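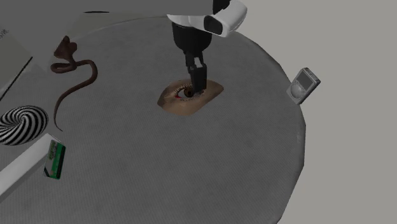 **Yến Mạc**

2021년 5월 10일 월요일. 로봇 조작 수업 기말 프로젝트 중간 기록. 길어져서 타래로 쓴다.

---

과제는 원형 테이블 위에 흩어진 물체 중에서 지시받은 것 하나를 집어 정해진 구역에 내려놓는 것. 전부 시뮬레이션이고 실물 로봇은 쓰지 않는다. 시뮬레이터는 학과에서 관리하는 Skeltance를 쓴다. 팀은 세 명이고 나는 그중 파지 자세 생성과 로그 정리를 맡았다.

---

물체는 수업에서 나눠준 묶음에서 에피소드마다 무작위로 뽑힌다. 크기도 종류도 일관성이 없다. 지금 붙잡고 있는 배치에는 갈색 뱀 모형, 흑백 나선 원판, 흰색 휴대용 음악 플레이어가 같이 나왔고, 집어야 할 물체는 눈 그림이다.

---

이 눈 그림이 제일 어렵다. 거의 두께가 없는 평면 물체라서 두 손가락을 수직으로 내리면 옆면을 잡을 데가 없다. 손가락 끝 높이를 조금만 낮게 잡으면 테이블과 충돌 판정이 나고, 조금만 높이면 물체 위 허공에서 닫힌다.

---

기본으로 주는 파지 생성기는 물체의 바운딩 박스 중심에서 위로 접근하는 자세만 만든다. 상자나 병은 그걸로 된다. 납작한 물체에서는 성공률이 뚝 떨어진다. 지난주까지 우리 팀 결과가 계속 제자리였던 이유의 절반 정도는 여기에 있었다.

---

숫자로 적으면 이렇다. 지난주에 돌린 게 176 에피소드. 그중 목표가 납작한 물체였던 것이 28개였고, 26개가 실패했다. 나머지 물체는 조교가 말한 기준선을 넘긴 상태였다.

---

실패 로그를 하나씩 열어 봤다. 대부분 같은 양상이었다. 팔은 목표 위까지 제대로 간다. 위치 오차도 크지 않다. 그리퍼를 닫는 단계에서 접촉력이 0에 가깝게 나오고, 들어 올리는 명령이 그대로 나가고, 물체는 테이블에 남는다.

---

그러니까 인식 쪽 문제는 아니었다. 처음에 나는 인식 담당 팀원에게 마스크가 잘못 나오는 것 같다고 했는데 틀린 말이었다. 마스크는 정상이었다. 팀 채팅방에 정정해서 올렸다.

---

해결 방향은 두 가지를 검토했다.

1. 한쪽 손가락으로 물체를 눌러 테이블 가장자리까지 끌고 간 다음, 튀어나온 부분을 옆에서 집기
2. 손가락을 기울여 가장자리 밑으로 밀어 넣기

---

1번은 성공하면 확실한데 동선이 길다. 테이블 중앙 근처에 놓인 물체를 가장자리까지 끌고 가려면 도중에 다른 물체를 피해야 한다. 규칙상 목표가 아닌 물체가 일정 거리 이상 움직이면 감점이다. 무작위 배치에서 길이 막히는 경우도 생긴다.

---

2번은 동선은 짧지만 마찰 계수에 민감하다. Skeltance 기본 접촉 모델에서는 손가락 끝이 얇은 메시 아래로 파고들다가 물체가 갑자기 튕겨 나가는 일이 있다. 물체 하나가 테이블 밖으로 날아간 에피소드도 있다. 로그에는 그냥 "목표 이탈"로 찍힌다.

---

일단 1번으로 가기로 했다. 대신 끌고 가는 방향을 고정하지 않고, 장애물이 제일 적은 방향의 가장자리를 고르게 했다. 테이블이 원형이라 계산은 단순하다. 목표 중심에서 방사형으로 후보 방향을 뽑고, 각 방향으로 지나가는 띠 안에 다른 물체가 걸리는지만 본다.

---

여기서 잔버그가 하나 있었다. 테이블 메시가 정확한 원이 아니라 다각형이다. 원의 반지름으로 가장자리를 계산하니 변의 가운데 쪽에서는 실제 경계가 계산값보다 안쪽에 있었다. 물체가 생각보다 일찍 튀어나오고, 어떤 경우는 잡기 전에 떨어졌다.

---

메시 꼭짓점을 읽어서 경계를 직접 구하는 것으로 바꿨다. 코드로는 몇 줄이다. 찾는 데 이틀 걸렸다. 같은 테이블 쓰는 다른 팀은 참고하면 좋겠다.

---

그다음은 누르는 힘. 너무 세게 누르면 물체가 손가락 밑에서 회전한다. 이 눈 그림처럼 한쪽으로 긴 모양은 누르는 점이 중심에서 조금만 벗어나도 끌려가면서 돌아간다. 원판은 돌아가도 외곽이 같으니까 별 상관이 없는데 긴 모양은 가장자리에서 집을 때 방향이 틀어져 있으면 실패한다.

---

지금은 누르기 전에 그리퍼를 물체의 긴 축에 맞춰 돌리고, 두 손가락을 약간 벌린 채 같이 누르게 해 놨다. 접점이 두 개가 되니 회전이 줄었다. 대신 손가락 간격을 얼마로 할지가 새 파라미터로 추가됐다. 아직 손으로 맞추고 있다.

---

그리퍼 모델은 Jareck 평행형이다. 수업 자료에 들어 있는 URDF 그대로 쓰고 있고 손가락 길이나 형상은 바꾸지 않았다. 손가락 끝에 얇은 쐐기를 붙이면 2번 방법이 쉬워질 것 같지만 규정에서 하드웨어 변경은 금지다.

---

질문이 들어와서 답한다. 흡착 그리퍼를 쓰면 되지 않느냐는 건데, 납작한 물체만 보면 맞는 말이다. 그런데 우리 과제는 그리퍼가 지정되어 있다. 다른 분반은 흡착형을 받았고 그쪽은 뱀 같은 곡면 물체에서 고생한다고 들었다.

---

학습 기반으로 안 하느냐는 질문도 있었다. 중간 발표 때까지는 데모를 모아서 모방 학습을 해 보려고 했다. 납작한 물체 데모를 사람이 조종해서 만드는 것부터 잘 안 됐다. 원격 조종 화면에서는 손가락 끝과 테이블 사이 간격을 눈으로 가늠하기 어렵다. 손가락 그림자를 보고 높이를 짐작하는데 그것도 카메라 각도에 따라 다르다.

---

그래서 데모는 스크립트로 만드는 쪽으로 바꿨다. 지금 하는 작업이 그 스크립트다. 이게 안정되면 궤적을 뽑아서 학습 쪽 팀원에게 넘긴다. 순서가 밀려서 학습 결과는 최종 발표 직전에나 나올 것 같다.

---

로그 형식도 바꿨다. 예전에는 성공/실패만 남겼는데 지금은 단계별로 나눠서 남긴다. 접근, 누르기, 끌기, 옆에서 잡기, 들기, 놓기. 어느 단계에서 끊겼는지 바로 보인다. 진작 이렇게 할 걸 그랬다. 예전 로그는 상태값이 부족해서 다시 분류하지 못하고 따로 보관만 해 뒀다.

---

난수 시드는 꼭 저장할 것. 첫 주에 저장을 안 해서 재현하지 못한 실패가 여러 건 있다. 물체 배치뿐 아니라 조명과 카메라 시드도 따로 있다. Skeltance 문서에는 부록에만 나와 있어서 놓치기 쉽다.

---

이번 학기 결과가 괜찮으면 12월에 Van Wijk 학생 조작 대회에 같은 코드를 다듬어 낼 생각이다. 거기 예선도 시뮬레이션이다. 팀원 한 명은 그때 교환학생이라 시차를 두고 참여하거나 빠질 수 있다. 아직 정하지 않았다.

---

남은 일.

- 손가락 간격 파라미터 자동 탐색
- 길이 전부 막힌 배치에서 어떻게 할지 결정 (지금은 그냥 포기하고 다음으로 넘어감)
- 옆에서 잡을 때 손목이 테이블에 닿는 경우 확인
- 발표 자료 초안

---

두 번째 항목은 의견이 갈린다. 나는 시간 제한이 있으니 포기하고 넘어가는 게 낫다는 쪽이고, 팀원 한 명은 방해되는 물체를 먼저 들어서 옮기자는 쪽이다. 들어서 옮기는 것도 움직인 걸로 쳐서 감점인지는 규정에 안 나와 있다. 조교에게 메일을 보냈고 답을 기다리는 중이다.

---

코드는 학과 저장소의 Zotlow 폴더에 있다. 우리 팀 이름이다. 수강생이면 읽기 권한이 있다. 테이블 경계 계산 부분은 따로 떼어 놨으니 가져다 써도 된다. 단위는 미터고, 원점은 테이블 중심이 아니라 로봇 베이스다.

---

수정한 스크립트로 오늘 밤에 납작한 물체만 모아서 다시 돌린다. 결과는 이 타래에 이어서 올린다.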